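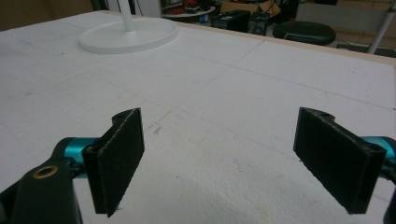

Flor Huamán의 말로는, 연습 중에 물을 마시라고 하면 다들 고개를 끄덕이지만 물병은 끝날 때까지 가방 안에 그대로 있다고 한다. 우리 조의 과제는 이 말에서 시작되었다. 첫 회의에서 Flor가 이 이야기를 했고, 우리는 다른 주제를 두 개 더 놓고 비교한 다음에 물 마시는 습관을 조사하기로 결정하였다.

배드민턴 동아리의 오후 연습 중 수분 섭취 습관에 대한 조사
생활과 건강 수업, 조별 과제 보고서
작성: Quentin Huet
조원: Flor Huamán, Pascal Frerichs, Yesenia Villanueva

1. 조사의 목적

우리 동아리는 Murkley 체육관에서 오후 5시부터 연습을 한다. 6월에는 체육관 안이 덥고, 창문을 열면 바람 때문에 셔틀콕이 흔들려서 창문을 닫고 연습하는 날이 많다. 땀을 많이 흘리는 환경인데 물을 마시는 시간은 정해져 있지 않다. 목이 마른 사람이 각자 알아서 마신다.

우리가 알고 싶은 것은 두 가지였다. 첫째, 동아리 회원은 연습하는 동안 물을 얼마나 마시는가. 둘째, 물병을 놓는 장소와 쉬는 시간의 규칙을 바꾸면 마시는 양이 달라지는가. 스포츠 음료나 체중의 변화도 조사하고 싶다는 의견이 있었으나, 한 학기 과제로는 범위가 너무 넓다고 판단하여 물만 다루었다.

2. 방법

참가자는 동아리 회원 18명이다. 모두 조사의 내용을 설명받고 동의서에 이름을 썼다. 건강 문제로 수분 섭취에 제한이 있는 사람은 참가하지 않도록 안내하였다.

조사 기간은 2주이다. 첫째 주에는 평소와 똑같이 연습하였다. 둘째 주에는 규칙을 바꾸었다. 물병을 코트 옆의 긴 의자에 놓고, 한 게임이 끝날 때마다 짧게 쉬면서 마실 기회를 주었다. 마시는 것을 강요하지는 않았다. 마시고 싶지 않은 사람은 그냥 앉아서 쉬어도 되었다.

물병은 Itasport의 같은 모델을 모두에게 나누어 주었다. 처음에는 각자 자기 물병을 쓰게 하려고 했는데, 크기가 다르고 눈금이 없는 것이 많아서 계획을 바꾸었다. 연습 전과 연습 후에 주방용 저울로 물병의 무게를 재고, 그 차이를 마신 양으로 계산하였다. 중간에 물을 다시 채운 사람은 채우기 전과 후에도 무게를 쟀다. 기록은 Trindlow 앱의 공유 표에 입력하였고, 저울의 숫자를 종이에도 써 두었다.

측정은 Pascal과 Yesenia가 맡았다. 나는 표를 정리하고 평균을 계산하였다. Flor는 조사가 끝난 뒤에 회원들과 짧은 면담을 하였다.
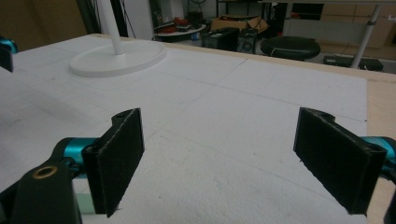 그림 2. 흰색 폼 보드와 검은색 그리퍼 핑거

3. 결과

첫째 주에 한 번의 연습에서 마신 물의 평균은 300 ml였다. 둘째 주의 평균은 531 ml였다. 두 값의 차이는 우리가 예상한 것보다 컸다.

그러나 모든 회원이 같은 방향으로 변한 것은 아니다. 첫째 주에 이미 물을 자주 마시던 회원은 둘째 주에도 거의 같은 양을 마셨다. 가장 많이 달라진 사람은 첫째 주에 물병을 탈의실에 두고 온 회원들이었다. 한 회원은 둘째 주에 오히려 조금 적게 마셨는데, 면담에서 연습 전에 학교 식당에서 국수를 먹고 배가 불렀다고 대답하였다.

면담에서 가장 많이 나온 대답은 물병이 멀리 있으면 가지러 가기가 귀찮다는 것이었다. 게임 중간에 혼자 물을 마시러 가면 상대에게 미안하다는 대답도 있었다. 이 대답은 우리가 설문을 준비할 때 생각하지 못한 것이다. 물이 차갑지 않아서 마시기 싫다고 한 회원도 있었고, 화장실에 자주 가게 될까 봐 일부러 적게 마신다고 한 회원도 있었다.

4. 고찰

이 결과만 보면 물병의 위치와 쉬는 시간이 마시는 양과 관계가 있는 것처럼 보인다. 다만 우리는 두 가지를 같은 주에 바꾸었다. 그래서 어느 쪽의 영향이 더 큰지는 말할 수 없다. 이 점은 중간 발표 때 Mercedes Cuervo 선생님께서도 지적하셨다. 선생님께서는 장소만 바꾼 주와 쉬는 시간만 바꾼 주를 따로 두었으면 더 좋았을 것이라고 하셨다. 우리도 같은 생각이지만, 시험 기간 때문에 조사를 더 길게 할 수 없었다.

날씨도 고려해야 한다. 둘째 주가 첫째 주보다 더웠다고 느낀 회원이 많았다. 우리는 체육관의 온도를 매일 기록하지 않았기 때문에 이것을 확인할 방법이 없다. 온도계를 하나 걸어 두는 것은 어려운 일이 아니었으므로, 이 부분은 우리의 준비가 부족하였다.

또 한 가지는 측정 자체의 영향이다. 회원들은 자기가 마신 양이 기록된다는 것을 알고 있었다. Yesenia가 저울 앞에 서 있으면 갑자기 물을 마시는 사람이 있었다. 첫째 주에도 같은 조건이었으므로 비교에는 큰 문제가 없다고 생각하지만, 평소의 양은 우리가 잰 것보다 적을 수 있다.

많이 마신 것이 반드시 좋은 것이라고 쓰지 않으려고 주의하였다. 필요한 물의 양은 사람마다 다르고, 땀을 흘리는 정도와 그날 먹은 음식에 따라서도 다르다. 우리 조사는 양만 측정하였고, 회원의 몸 상태나 경기력은 측정하지 않았다. 면담에서 둘째 주에 머리가 덜 아팠다고 말한 회원이 있었으나, 이 말은 참고로만 적어 둔다.

5. 조사 중에 있었던 문제

첫째 주의 두 번째 연습에서 저울의 건전지가 떨어졌다. Pascal이 체육관 사무실에서 건전지를 빌려 왔지만 그 사이에 물을 마신 회원이 있어서, 그 회원의 그날 기록은 평균에서 뺐다. 물병이 모두 같은 색이어서 서로 바뀐 일도 있었다. 그 뒤로는 뚜껑에 이름을 쓴 테이프를 붙였다. 테이프는 땀이 묻으면 잘 떨어지므로 다음에는 유성펜으로 쓰는 것이 낫다.

Trindlow의 표에서 두 사람이 동시에 입력하면 한쪽 숫자가 지워지는 경우가 있었다. 종이 기록이 있어서 모두 다시 채울 수 있었다.

6. 동아리에 대한 제안

조사 결과를 동아리 회의에서 발표하였고, 다음과 같이 제안하였다. 물병은 탈의실이 아니라 코트 옆 의자에 둔다. 게임이 끝나면 모두 같이 쉰다. 늦게 온 회원도 몸을 풀기 전에 물병을 먼저 채운다. 회의에서는 쉬는 시간이 길어지면 코트를 쓰는 시간이 줄어든다는 반대 의견이 나왔고, 우선 여름 방학 전까지만 해 보기로 하였다. 의자가 부족한 문제는 Murkley 체육관에 문의하였으며 아직 답을 기다리고 있다.

7. 역할 및 감사의 말

보고서의 글은 내가 썼고, 한국어 문장은 Flor와 같이 두 번 고쳤다. 면담 기록의 원본은 Flor가 보관하고 있으며, 회원의 이름은 모두 지웠다. 바쁜 시기에 참가해 준 동아리 회원들과 중간 발표에서 조언을 주신 Mercedes Cuervo 선생님께 감사드린다. 나누어 준 물병은 회수하지 않았으므로 회원들이 계속 사용해도 된다.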